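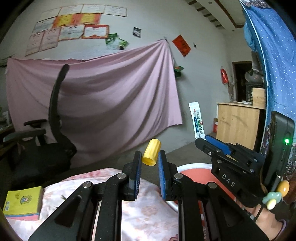

by M. Caruso

I have kept a worry page since last October. It is a cheap lined notebook, and every evening at 6:30 I sit at the kitchen table and write down whatever is bothering me. I get fifteen minutes. When the oven timer goes off I close the notebook and start dinner.

The idea came from a stress class my old employer paid for when the office moved from Drilville to Astville. Most of that class went right past me. There was a breathing exercise I never got the hang of and a binder I have since lost. But one page in the handout said to pick a set time to worry and put off all worrying until then. I thought it sounded silly and didn't try it for two years.

What changed my mind was the move itself. I was waking up at 3 a.m. and going over the same things: the rent, my mother's knee, an email I had worded badly. I would lie there until the alarm and then be useless until lunch.

The first week of writing was bad. Fifteen minutes is a long time when you are making yourself look at things you would like to avoid, and I went over the same three items each night. I still woke up at 3. The difference was that I could tell myself it was already in the notebook and I would get to it at 6:30. Some nights that worked and I went back to sleep. Some nights I got up and ate cereal.

By the second month the entries were shorter. I noticed I was writing "see yesterday" a lot. Once I had written "see yesterday" enough times, I got annoyed and made the phone call I had been putting off, which took four minutes.

I number the entries. Last night was 318. I skipped a stretch in the winter when I had the flu and I did not try to catch up.

A few things I do now that were not in the handout. I write in pen. I don't read old pages except on the first of the month, when I go back over the last one and cross out anything that never happened. Most of it gets crossed out. The car repair did not, and it came to 2000 dollars, so the notebook was right about that one.

I don't do this in bed. I tried it for a week and it made the nights worse.

I still wake up early sometimes. My mother's knee is still her knee. Entry 100 says I should switch to an app, and I looked at a couple and went back to paper. This notebook has six blank pages left, so I need to stop at the store before the weekend.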